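Bottle-packing cell at Hedegaard down until Thursday after arm fails to stop

Well, it's been a week over at Hedegaard! If you stopped by the packing lab hoping to see the two-arm cell running, you'll have found it powered down with a tag on the switch, and it's staying that way until Thursday at the earliest. I went over to get the story (and a cup of their terrible coffee) and came away with a bit more than I'd expected.

The short version is that one of the arms didn't stop when it was told to. The cell was partway through a long run, putting bottles into a tray, when the operator hit pause. The left arm froze the way it should. The right one kept going for 3 seconds, which doesn't sound like much until you're the person with a hand halfway to the table. No one got hurt, I'm very glad to say, but it went into the log as a safety event and the whole thing was shut down that afternoon.

Ketill Oddsson, who looks after the cell, walked me through it on his laptop. The run was supposed to be 770 picks and they'd done 500 of them without a hiccup. Then the right arm started lagging, just a little at first, and the pause command ended up sitting in a queue behind a pile of old motion commands. The arm dutifully worked through every one of them before it got the message.
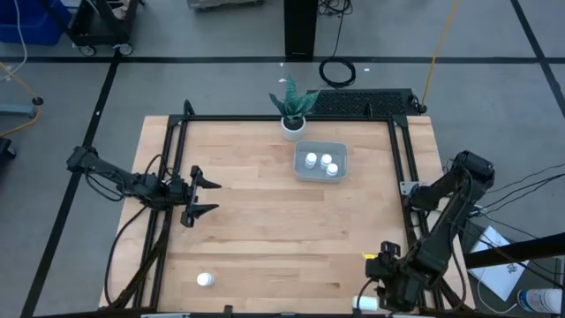
The part that bugs Ketill most is that the warning signs were there. The control software, Lurnix, had put up 35 late-message notices before the pause, all of them in a side window that was minimized. "I'd have stopped it an hour earlier if I'd seen those," he told me, and he looked pretty sick about it. The emergency stop is on a separate circuit and tested fine afterward, by the way, but the operator went for pause first, same as I would have.

So what now? Gromix, the outfit that put the cell together, is sending a patch that lets a pause jump the queue and throws out whatever motion is still waiting. Hedegaard is also moving those notices to the main screen (finally!) and swapping the cable on the right arm, just in case a bad connection started the whole mess. They don't know yet that it did. Ketill wants to rerun the job from the start with everyone standing well back, and he won't sign off until he's paused it at a bunch of different points and seen both arms quit right away.

The Sterkedeo demo that was penciled in for later in August is still on the calendar for the moment. If you had time booked on the cell this week, email Ketill and he'll find you another slot. He's also asking anyone who saw the right arm acting slow before all this, even once, to send him whatever they remember.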